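Transport Planning 2 – Week 8 handout
Rural bus networks: coverage or ridership?

Read before the seminar. Slides will go up later, these are my own notes tidied a bit.

Main question. Fixed budget, fixed number of buses. Do you run a few routes often, or many routes hardly ever? Can't do both. Most councils pretend they can, and you get a timetable with gaps all over it.

Definitions
Coverage – share of homes within walking distance of a stop. Says nothing on how often a bus comes.
Headway – gap between buses on the same route, same direction.
Layover – time stood at the terminus. Looks like waste, is what keeps the next trip on time.

Case: the Imham to Cilton corridor. Route 43, hourly on weekdays, via Flostlow. Population of Flostlow 3358, one stop on the main road, none on the new estate. So the village counts as served but a lot of it is a long uphill walk away. Think it over and decide for yourself wether that is coverage.

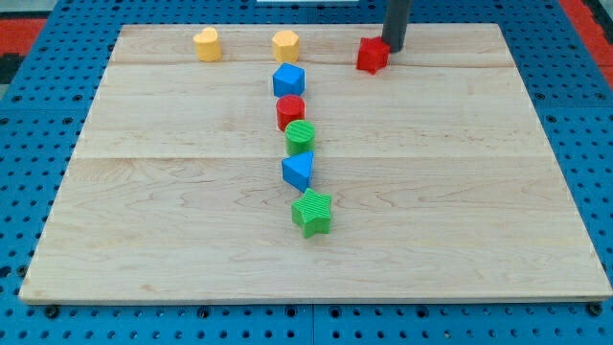 Option A is to divert into the estate. Adds 8 minutes each way. Sounds small but the round trip no longer fits the cycle, so either another bus or a worse headway. Through passengers hate it too, they sit there going round the houses.

Option B – leave the 43 alone, add a second stop nearer the estate, fix the footpath. Cheap. Often forgotten becuase the footpath belongs to a different department.

Option C – feeder minibus meeting the 43. Depends wholly on the connection being held. If the main bus is late, who waits? Needs writing down in the contract.

Hyvönen's interchange penalty: we did this in week 3, go back to it. A change costs more than the minutes on the clock. Use it for Option C.

For the seminar
Work out the cycle time for A, layover included. Show the working.
Pick one option and argue for it, one side of A4.
Bring a calculator, phones are fine.

Essay titles out in May. Reading list unchanged.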